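# Schranktüren und Kühlschränke mit Muldengriff: Tipps aus der Greifversuchsreihe
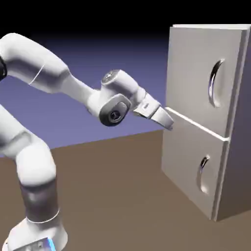 *Simulation: Die Finger stehen kurz vor der Fuge zwischen oberer und unterer Tür.*

In der Werkstatt bei Clonditz bauen wir Küchenmöbel ein und reparieren sie. Im März haben wir mit der Gruppe von Eleni Gashi zusammengearbeitet, die untersucht, wie ein Roboterarm Türen öffnen lernt, deren Griff nicht vorsteht. Die Ergebnisse gehören eigentlich in einen Fachbericht, einiges davon hilft aber auch beim Einstellen von Türen zu Hause.

## Worum es ging

Gerechnet wurde in der Simulation mit 321 Schrankmodellen. Sie unterscheiden sich in Höhe, Türgewicht, Fugenbreite und Griffmulde. Der Arm bekommt keinen festen Ablauf vorgegeben. Ein Verfahren namens Kirui schlägt mehrere Ansatzpunkte an Mulde, Fuge und Türkante vor und bewertet sie danach, wie weit die Tür bei gleicher Kraft aufgeht.

Das Ergebnis in Kurzform: Im Vergleich mit 853 Versuchen pro Verfahren öffnete Kirui die Tür in 231 Fällen mehr als die alte Methode, die immer in die Mitte der Mulde greift. Am größten war der Unterschied bei schweren Türen und engen Fugen. Bei leichten Türen mit tiefer Mulde lagen beide gleichauf.

## Was man daraus mitnehmen kann

**Weit weg vom Scharnier ziehen.** Die besten Ansatzpunkte lagen fast immer nahe an der freien Türkante. Wer einen Muldengriff nachträglich einfräst, setzt ihn so weit außen, wie es das Material zulässt. Bei Spanplatte lassen wir 35 Millimeter Rand stehen, bei Massivholz reichen 25.

**Fugen gleichmäßig einstellen.** Liegen zwei Türen übereinander, sollte die Fuge auf ganzer Länge gleich breit sein. In der Simulation scheiterten viele Versuche daran, dass die Finger an einer Seite der Fuge hineinpassten und an der anderen nicht. Zum Prüfen einen Streifen Karton von 3 Millimetern durchziehen. Klemmt er, zuerst die Höhenschraube am oberen Scharnier lösen, die Tür anheben, wieder festziehen. Erst danach an die Seitenverstellung gehen.

**Mulden sauber halten.** In der Innenkante sammelt sich Fett. Warmes Wasser mit etwas Spülmittel und eine alte Zahnbürste genügen, danach trockenreiben. Scheuermilch macht glänzende Einsätze stumpf.

**Nicht ruckartig ziehen.** Bei Magnetdichtungen ist der erste Zentimeter der schwerste. Kirui zieht dort langsam an und wird erst schneller, wenn die Dichtung frei ist. Von Hand geht es genauso, und die Scharniere danken es.

**Schrank kippsicher machen.** Sibusiso Chauke hat die Läufe ausgewertet, in denen das Möbel nicht fest mit dem Boden verbunden war. Hohe, schmale Korpusse wanderten oder kippten, sobald oben gezogen wurde. Leere Hochschränke also immer an der Wand verschrauben, auch wenn sie nur vorübergehend stehen.

## Grenzen der Versuche

Die Zahlen stammen aus der Simulation. Reibung und Dichtungskraft sind dort geschätzte Werte — an einem alten Kühlschrank mit verhärteter Dichtung sieht es anders aus. Am echten Arm wurden bisher 123 Öffnungen gefahren, alle an einem Probekorpus von Platwood und alle mit Türanschlag links. Türen mit Anschlag rechts will Wilson Villanueva als Nächstes prüfen, dazu Schubladen mit Muldengriff.

Die Maße für Rand und Fuge oben kommen aus unserer Werkstatt und nicht aus der Studie. Wer mit anderem Plattenmaterial arbeitet, macht vorher eine Probefräsung an einem Reststück.

*Ruth Usuga, Werkstatt Clonditz*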